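3.2 Do household surveys measure what people throw away?

The Resomberg survey asked 2,282 households to write down the food they threw away over a single week in August. Its headline finding, that careful shoppers waste far less than the rest, has been repeated so often that few readers go back to the method. We did, and we are not persuaded. The diaries were filled in by the same people who had just been asked whether they thought of themselves as careful. A household that says yes on the first page has every reason to leave the half loaf off the second.

The Taltach study tried to get past this by weighing bins, but only in 161 homes, and the weighing was announced beforehand. Up to 8 of those homes appear to have put out no food at all. We find that hard to believe.
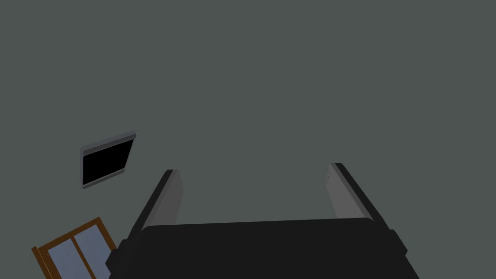
Figure 3. Plain grey-green surface, with black gripper in front.

E. Athumani
Fullard Centre for Household Studies
April 5, 2019

A fairer test would compare diary and bin for the same home in the same week, without notice of the second. Neither study did so. The Resomberg authors argue that errors in the diaries should cancel out across a large sample — but that holds only if people forget as often as they exaggerate, and no evidence is given for it. Until there is some, we treat the diary totals as a lower limit and leave the gap between careful and careless shoppers as an open question. Section 3.3 turns to the price data, where the records come from tills and the problems are of a different kind.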